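Sarnasel Investors' Circle
Minutes of members' meeting, 18 December 2025

Chair: Zoi Triantafyllou
Notes: Michalis Vasilakis

1. Last minutes
Agreed. One fix, Berisha is listed on the junior market, not the main one. MV to correct on the site.

2. Plerolow (gas, onshore)
ZT went through the update. Second well on the licence now drilled, logs being looked at, no flow test yet. Board saying test in the new year, no date given. Long chat about cash. Interim report in September said funded through the test, but that was before the rig overran. ZT thinks a placing is likely. Others less sure, partner might carry part of the cost.
Share price drifted since the drilling news. Spread very wide, one member tried to sell 800 shares and got a poor quote.
Agreed: hold, look again once test result is out. No topping up before then.

3. Zullomel (copper explorer)
Short item. Annual report late again. Drill results okay but thin, only 2 holes reported from the new target and no grades for the lower section. MV asked why directors' pay went up. No one knew. Letter to be sent to the company secretary, MV to draft.
Vote on selling: 5 for, 2 against. Carried. Sell in one go, not in bits.

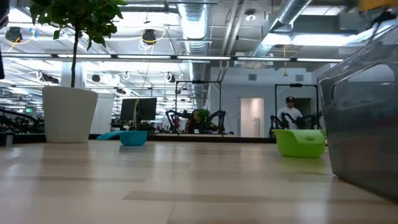
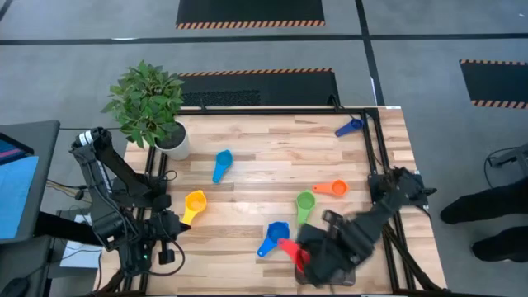
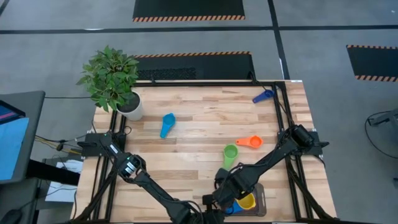

4. Berisha (oil services)
Order book up, margins down. Management blaming steel costs and a late-paying customer. Debt is the worry, bank facility comes up for renewal and nothing said about terms. Some liked the dividend, ZT pointed out its not covered by cash. Left on watch list. Not buying.

5. Company talks
Plerolow's finance director willing to do an online Q&A after the well test. Members to send questions to ZT beforehand, please keep them short. No share tips in the chat box this time. Recording to go up for members only.
Berisha asked, no reply.

6. Subs and dealing costs
Subs unchanged. Broker putting up its charge per trade, so fewer small orders from now on. MV to get prices from other brokers, incl. what they charge for transfering holdings out.

7. AOB
- Tax vouchers still missing for last year's Berisha dividend. MV chasing.
- Reminder re. inside information: if a company tells you something it hasnt announced, tell ZT and don't deal.
- Request for a session on reading reserves reports. Good idea, ZT to run it, date tbc.

Actions
MV: website fix, Zullomel letter, sale order, broker prices, vouchers
ZT: Plerolow Q&A, reserves session
All: questions to ZT

Next meeting: date to be emailed round after the Plerolow test news.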